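작업용 장비 게시판 > 구매 상담
제목: 핸드 그리퍼 추가 구매, 예산을 어떻게 나누면 좋을까요

nadege_t
안녕하세요. Nadège Texier입니다. 한국어가 아직 부족하니 이상한 표현이 있으면 이해해 주세요.
저희 팀은 가전제품 안의 선반을 꺼내고 다시 넣는 작업을 수집합니다. 지금 손에 드는 그리퍼가 2세트 있고, 7월 예산으로 더 사려고 합니다. 작업은 아래와 같습니다.
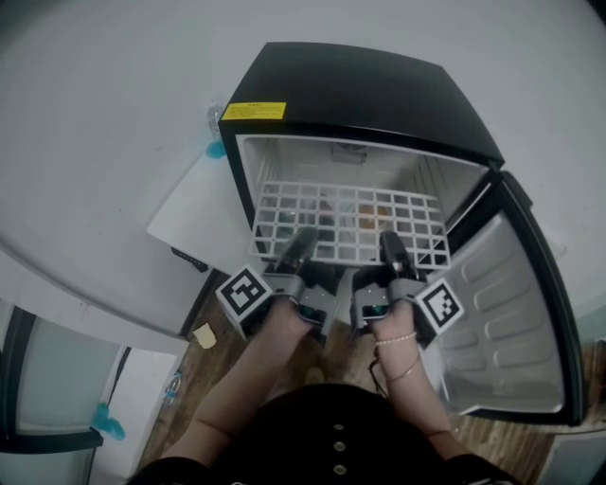
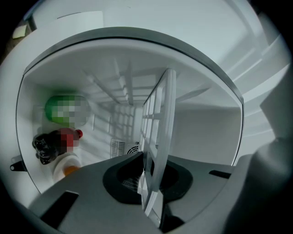 소형 냉장고의 흰색 격자 선반 작업. 첫째는 위에서 본 모습, 둘째는 그리퍼 쪽 카메라.

후보는 Vandum과 Vasseur입니다. Vandum은 한 세트 가격이 낮지만 손가락 패드를 따로 주문해야 합니다. Vasseur는 패드가 포함되고, 납기가 11주입니다. 여러분은 본체 수를 먼저 늘리십니까, 아니면 소모품을 먼저 확보하십니까?

citron88
본체보다 패드가 먼저라고 생각합니다. 저희는 작년에 본체만 사고 패드 예산을 0으로 잡았다가 두 달 동안 반은 서랍에 넣어 두었습니다. 격자 선반처럼 가장자리가 얇은 물건을 많이 잡으면 패드가 빨리 닳습니다.

mokpo_lab
저는 반대입니다. 패드는 나중에 소액으로 결제할 수 있지만 본체는 예산 기간이 지나면 승인을 다시 받아야 합니다. 우선 본체를 사십시오. 그리고 첫째 사진처럼 양손으로 선반을 잡는 작업이면 한쪽만 고장 나도 작업 전체가 멈춥니다. 예비는 좌우 한 쌍으로 계산해야 합니다.

nadege_t
한 쌍으로 계산하는 것은 생각하지 못했습니다. 제 표에는 예비가 오른쪽 하나만 있었습니다. 수정하겠습니다.

niamh_nm
둘째 사진을 보면 오른쪽 손가락이 냉장고 오른편을 조금 가립니다. 작업 물건이 더 작으면 이것이 문제가 될 수 있습니다. 카메라 위치를 바꿀 수 있는 브래킷이 있는지 두 회사에 물어보셨습니까? 저는 Citaler라는 대리점에서 브래킷만 따로 견적을 받았습니다. 답은 18일 걸렸습니다. 빠르다고 말할 수 없습니다.

citron88
브래킷보다 케이블을 먼저 보세요. 첫째 사진의 오른쪽 그리퍼에 케이블이 늘어져 있는데, 문이나 선반에 걸릴 수 있습니다. 클립은 싸니까 견적에 같이 넣으면 됩니다.

mokpo_lab
클립에는 동의합니다. 그래도 본체가 먼저라는 의견은 그대로입니다.

nadege_t
답변 감사합니다. 현재 계획은 본체 좌우 한 쌍과 패드 16개, 그리고 케이블 클립입니다. Vandum에 브래킷도 문의했습니다. Vasseur는 납기 때문에 이번에는 어렵겠습니다. 혹시 Amis의 패드가 Vandum 본체에 맞는지 아시는 분 계십니까?

niamh_nm
Amis 패드는 나사 구멍 간격이 두 가지입니다. 주문하기 전에 도면을 꼭 받으세요. 저는 받지 않고 주문해서 전부 반품했습니다.

nadege_t
네, 오늘 오후에 도면을 요청하겠습니다. 답이 오면 여기에 쓰겠습니다.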